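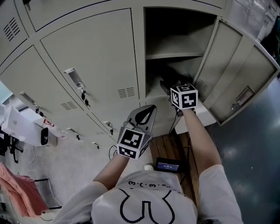 Asante wrote back before I'd even had my coffee: take the one with the shelf in it, a locker with no shelf turns into a laundry pile by Thursday. So that's decided! I had asked in last night's post which kind of compartment I should go for, the plain tall kind or the divided kind, and I've been swayed completely. Shelf it is.

June 17, 2025

A locker day, start to finish, and I loved every bit of it. I know that sounds silly. But I've been working out of two tote bags since December, dragging my shoes and my lunch and my notebooks up the stairs at Sternthorpe every morning and back down again every night, and now I get a door of my own with a key in it. A key! It has a black head and it hangs there looking very official.

They're the old beige steel kind, with the little slanted vents punched into the doors, and I have a real soft spot for them. My high school had the same sort (ours were dented all over, and somebody had scratched a whole poem inside mine). The sound is the best part – that flat, tinny clap when the door goes home. I opened and shut mine more than I needed to.

So, the plan. Lower half: indoor shoes, the spare sweater, the rain jacket rolled up as small as it will go. Upper half: lunch, the notebooks, the tin of tea, hand cream. I put a sheet of brown paper down on the shelf first and folded the front edge under so it doesn't stick out and catch on things. Then I took it all out again and cut the paper better. It sits flat now and I'm ridiculously proud of it.

The combination padlock I bought from Jiston is going back, by the way. I don't need it when there's a lock in the door already, and I was never going to remember 949 anyway, I kept dialing 452. 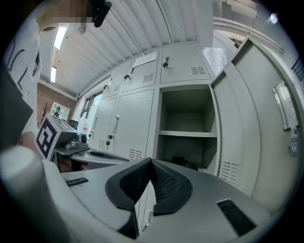
The next job is labels. There are small doors and wide ones and tall ones all in the same bank, and with keys left hanging in the locks it would be very easy to wander off with the wrong one. I want a tag on mine, something bright, a bit of orange ribbon maybe, or one of those paper key tags with the metal rim. I have a whole box of them at home from when I was doing the seed jars. I'll bring the good pen too.

I've also been looking at the Wina catalog for hooks, the magnetic sort that hold a coat. They have 43 pages of storage bits and I read all of them in bed, which tells you what kind of week it is. The strong ones look great but I think two of the ordinary ones would do me – one for the umbrella, one for the bag when it's empty.

Oh, and I walked home with nothing in my hands! Just my phone and the key in my pocket. I went the long way past the bakery and bought a seeded roll to celebrate, and ate it before I reached the corner. Must remember tomorrow: ribbon, pen, tea, the other shoes.

3 comments · 11 shares

We use cookies to remember your settings. Accept | Manage

Back to top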